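Opinion > Classroom > Writing

Let Them Write Badly First

We use cookies to remember your reading preferences. By continuing to use this site you accept our cookie policy.

Our district bought the Seltareck writing program two years ago. It comes with a planning sheet for every assignment: a box for the topic, three boxes for reasons, and a strip at the bottom for the closing sentence. Students fill in the boxes and then copy them onto lined paper with a few joining words added. I have graded a lot of these papers and I can usually tell what was in each box.

I don't object to planning. I object to making every child plan the same way before writing a single sentence. Many fifth graders don't know what they think about school lunch or a longer recess until they have written half a page. When the sheet asks for three reasons up front, they give the first three that come to mind, and they are stuck with them.

In February I stopped handing out the sheet for one unit. Students wrote for 20 minutes with no outline, and spelling didn't count. The next day they read what they had, underlined the sentence they cared about most, and started over from there.

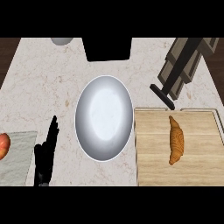

The first drafts were a mess, as I expected. Some wandered off into stories about cousins and dogs. But the second drafts had something to say, and a few students threw out their opening position and argued the opposite. I had not seen that happen once with the boxes.

Colleagues at Grorwood Elementary raise a fair point. Some children freeze in front of a blank page, and the sheet gives them a way in. I keep a stack on the back shelf for that reason, and 2 or 3 students take one each time. They should be able to. The rest should be able to leave it there.

The harder problem is the pacing guide. It allows two class periods per piece, and drafting twice takes four. I would cut the number of assignments in half to make room. The state test rewards a tidy five-paragraph answer, and I understand why principals worry about it. We can teach that format in the weeks before the test. It doesn't need the whole year.

Contact | Copyright Culten Education Review | Back to top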